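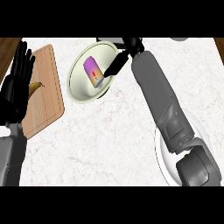
Figure 2. Simulated kitchen counter, with a banana on a cutting board and two robot arms.

4. Who Gets to Speak: Casting in Clilarari

4.1 Background to the casting

When we began our interviews, we expected the players of Clilarari to talk mostly about its puzzles, which were hard enough to keep several of us up past a sensible bedtime. What they wanted to talk about was the voices. The game was put out by Stallgate, a studio that had made its name with quiet, text-heavy adventures, and its earlier titles had almost no spoken lines at all. Moving to a fully voiced cast was a big step for such a small team, and the long-time fans had feelings about it, most of them fond and some of them rather wounded.

The studio made a choice that we find interesting, and that shaped much of what follows. It hired stage actors from the regional theater circuit and asked them to record together in one room, in scene order, as if they were putting on a play. Most of the cast had never worked on a game before. The script they were given ran to 1371 lines, of which 894 made it into the release, and a good many of the lines that were dropped went because the actors had found a way to do the same work with a pause or a sigh. We will come back to those pauses in Section 5, where they deserve (and get) more room than we can give them here.

4.2 What players heard

We spoke with 30 players, each of whom had finished the game at least once. The interviews were open-ended and tended to wander, and we were happy to let them. Homa Vahidi led the first set and Ineke Cuypers the second, and the two of them read through all of the transcripts together before any coding was done.

The strongest thread was a sense of company. Players spoke of the characters the way one speaks of people in the next apartment, heard through the wall and slowly understood. One player told us, "I'd stop walking just so they could finish talking. I didn't want to be rude." Another had replayed the ferry chapter several times, having long since solved it, to hear two sisters argue over a coat. Remarks like these came up even among players who had been against the voiced cast to begin with — though a few of them held out to the end, and told us so with great good cheer.

A second thread had to do with overlap. Lines in Clilarari often run into each other, as they do at any family dinner, and the subtitles do not always keep up. Some players loved this and felt trusted by it. Others, above all those who rely on subtitles, felt left out of jokes that everyone else seemed to be enjoying. We take this complaint seriously. A style of acting that feels natural to one listener can shut the door on another, and the later patch, which slowed the captions in the busiest scenes, answered only part of it.

4.3 A note on fame

None of the actors was well known outside the theater, and only four of our players could name one without looking it up.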